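Courses > Robot Operation and Data Practice > Handouts > Unit 6: Working rules for hand-held gripper sessions

Unit 6: Working rules for hand-held gripper sessions
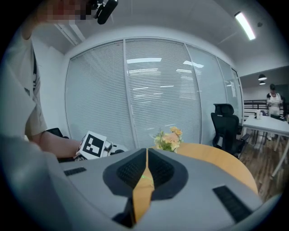

Miroslava Hordiienko | 28 August 2022 | 15 shares | 0 comments

These notes go with the second half of the unit. Read them before the practical. The first half dealt with fixed arms and the guarding around them, and most of you will have noticed that very little of it carries over. A gripper held in the hand has no cell, no light curtain and no home position. The person holding it is the arm, so most of the rules are rules for people.

The numbering follows the Cidik house rules, which we use on this course with small changes. Where we differ from Cidik I say so.

6.1 Scope

The rules cover any session in which a person carries a gripper with a camera on it through an ordinary room and handles ordinary objects with it. They cover setting up, calibration, recording, breaks and packing away. They don't cover playing the recordings back on a powered arm, which is Unit 8 and has its own sign-off.

They apply to everyone in the room, including people who are only there to watch.

6.2 Terms

Operator: the person holding the gripper.

Second: the person who handles markers, keeps the log and watches the operator's surroundings. A second may look after one operator only.

Marker block: a block with a printed black-and-white tag pattern, used to fix a position that software can find again. The white cube held near the gripper in the photograph at the top is one.

Take: one recording, from start to stop. A take that was stopped early is still a take and still gets a number.

Bystander: anyone else who could come into view.

6.3 Before the session

Walk the room first, without equipment, at the pace you expect to work. Look at the floor, then at waist height, then overhead. Hanging lamps are easy to forget when your eyes are on your hands. Move loose bags and trailing leads out of the walking route. Chairs on castors go either under a table or well outside the working area, and their place is written on the room sheet.

The room sheet is one side of paper. It records:
- the room and the name of whoever has charge of it
- the lighting, natural and electric, and whether blinds are open or closed
- glass walls, mirrors and other shiny surfaces
- furniture that will stay where it is
- the route in and the route out

Glass deserves a line of its own. A glass partition reflects ceiling lights as bright streaks, and these move as the camera moves. Tracking software can take them for fixed features and drift. Closing the blinds behind the glass cuts down what shows through it but does nothing for reflections on the front face. If you can't turn a light off, note which light it is and carry on. Don't tape paper over the glass unless the person in charge of the room has agreed to it.

Leave blinds and lights alone once the first take has begun. If they have to change, stop, fill in a new room sheet and calibrate again.

6.4 Checking the gripper

The operator does the check and the second reads it out. Pillel grippers and Kesine grippers have different sheets, and you must use the right one. The points common to both are these.

Finger pads: look for tears, lifting edges and anything stuck in the texture. Wipe with a dry cloth only. A pad that has begun to lift is replaced before the session. Glueing it down is a workshop job.

Housing: run a thumb along every join. Anything you can feel moving gets reported.

Openings and grilles: keep them clear. Don't cover them with tape, labels or your palm. If you don't know what an opening is for, ask before you put anything near it.

Light sources: if a gripper projects a dot or a line, treat it as a laser until you have read its label and data sheet. Don't look into the source, and don't aim it at anyone's face. Remember that glass and polished metal will send it somewhere else. The class of the laser goes on the check sheet, copied from the label. Writing "low power" is not enough.

Straps and cables: worn so that the operator can let go with one movement. Practise letting go before the first take. We ask for this even where Cidik doesn't.

6.5 Calibration

The second presents the marker block and the operator keeps still. It sounds obvious, yet it's the step most groups get wrong, with both people moving to meet each other. Agree who moves. On this course it is always the second.

Hold the block by the sides so that fingers don't cross the printed pattern. A tag with one corner hidden may not be found, or may be found in the wrong place, and the second fault is worse because the software gives no warning. Keep sleeves back from the block as well. If the block has an attachment on one side, hold it the same way round every time and draw that on the log sheet.

Don't stand so close that you have to lean over the gripper. The operator should be able to take a full step back without touching anyone. In a small room the second may have to come in close to present the block. In that case the second says "in" on the way and "clear" on the way out, and the operator doesn't move between the two words.

Calibrate at the start, after every break, after any knock, and whenever the gripper has been put down by one person and picked up by another.

Tags get grubby. Check print edges and flatness each week and throw away any block with a creased face. A reprinted tag must be measured with callipers before use, as printers are often set to scale a page to fit. Write the measured size on the block's card. Don't write on the block.

6.6 During takes

The second starts and stops the takes and the operator does nothing but the task. Speak only when you need to. Anybody can call "stop", at any time, for any reason, and the operator stops without asking why. Questions come afterwards.

Keep the working surface as the task sheet has it. A small vase or bunch of flowers, a cup, a pen left on a table: each of these is fine if it was there at the start and stays there. What spoils a set is an object that comes and goes between takes. If somebody's drink has to be moved, log the take number at which it moved.

The operator walks forwards. Stepping backwards is allowed only when the second has looked and said so.

Limits for this course: no take longer than 200 seconds, and no more than 15 takes before a break. Arms tire sooner than people think, and a tired operator begins to rest the gripper on the table edge between movements, which shows up in the data as contact.

6.7 Other people in the room

Shared offices and break areas are good places to record because they are untidy in the way real places are. They are also full of people who haven't agreed to anything.

Put the notice on the door before equipment comes out of its case. Tell each person in the room what is being recorded and for how long, and ask. If they say no, either they are kept out of view or the session moves. Someone working at a table in the next area counts if the camera can see that far, and wide lenses see further than you expect. A wide lens can also take in the person standing right beside the operator, second included.

Faces are blurred before files leave the recording machine. Blurring is a second layer of care and does not replace asking. Check it by eye as well, on at least the first and last take of each set, and look in the corners of the picture, where hands and faces come in at odd angles. Screens, badges and papers on desks need the same check.

6.8 Log and storage

Write the log by hand during the session and type it up the same day. Takes are numbered straight through. If the set ends at 322, the next session starts at 323, even with a different operator. Gaps are not filled in later.

Worked case. In July a group using the Melnychuk task sheets handed in a set of 533 takes. The first 322 had been made with the blinds closed and the rest with them open, on one room sheet and one calibration. Each take looked fine when played back. The change was found only when Yareli Cisneros compared the typed log with the handwritten one and saw a note about glare in the margin. The later takes were kept, but had to be relabelled as a separate set. Read 6.3 again and mark which sentence would have prevented this.

6.9 For the practical

Work in pairs and swap roles halfway. Bring a completed room sheet, a gripper check sheet and your reading of 6.5 in your own words, half a page at most. You will be asked to demonstrate the "in" and "clear" calls and the one-movement release before you are given a gripper.

Flat shoes, please, and sleeves that stay where you put them. Lanyards off - they swing across the lens.

Anyone who missed Unit 5 should see me before the session and not on the day.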